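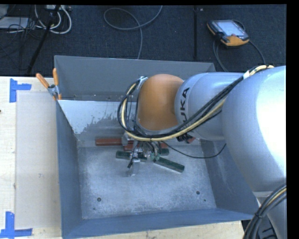 Kojo Ayaaba told me at breakfast that I was asking too much for the berth at Prastcombe, and that a slip which takes an 18 meter boat won't fetch what the big ones do, however good the view. He may be right. I had 385 written down as the opening figure (thousands) and I left it there until noon, then crossed it out and put nothing in its place.

Drove over to the marina after lunch. Danska have finished the fuel dock and started on the outer pontoons. The sales office says 90 berths are spoken for and 26 are left, mostly on the north side where the swell gets in. I asked for a list of recent prices and was given a brochure.

Spoke to Abugri on the phone at four. They have a buyer coming in February who wants a berth with the boat, and they would like me to sell both together. I said I'd think about it. The boat needs new teak on the swim platform, and the port generator is due for service, so I don't want anyone on board before that is done. Their commission is also higher on a package.

Wrote to Kojo this evening and asked him what he would list it at. No answer yet. Paid the Dravo invoice for the antifouling, two weeks late. Must find the lease papers before I call the marina back. I think they are in the chart table.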